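Numbering Your Dungeon Rooms So You Can Run Them
Aug 14, 2024 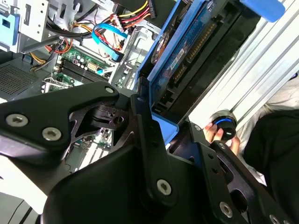
Éabha Daly wrote in to ask whether room numbers should follow the order the players are likely to walk in, or just run left to right across the map. She'd keyed her whole crypt left to right and spent the session flipping pages while everyone ate her chips.

Walking order, Éabha! At least for the first stretch. I learned this the hard way with the Claltberg mines, where room 2 was at the opposite end of the level from the entrance (why did I do that?) and I read out the wrong description to a very confused party.

So, my method. Print the map or open it in whatever you draw with, and put your finger on the front door. The first room past it is 1. Keep going down the most obvious corridor, numbering as you go, and when you hit a fork, finish one branch completely before you touch the other. Side closets get a letter, so the pantry off room 8 is 8a. Don't give a closet its own number unless something lives in it.

Secret rooms I save for the end. If you number them in sequence and a player catches sight of your map, a gap between the rooms they've found gives the whole thing away. It happened to me in the Prerstead cellars and I'm still a little sore.

Next comes the key itself. I write two lines per room, and I mean two. The first is what the party notices when the door opens, the second is what's hiding. Anything longer goes on a card clipped behind the page. Monsters go in capitals so I can find them in a hurry – GHOUL jumps out at you a lot faster than a ghoul buried in a paragraph about tapestries.

Then jot the exits at the end of each entry, like "N to 4, E to 7 (stuck)." You'll thank yourself when somebody runs away and you need to know where they've gone.

Last thing, do a dry run. Pretend you're the nosiest player at your table and walk the level with only the key in front of you. If you have to look at the map more than you'd like, add an exit note or move a number. Pencil, please, until you've done this part!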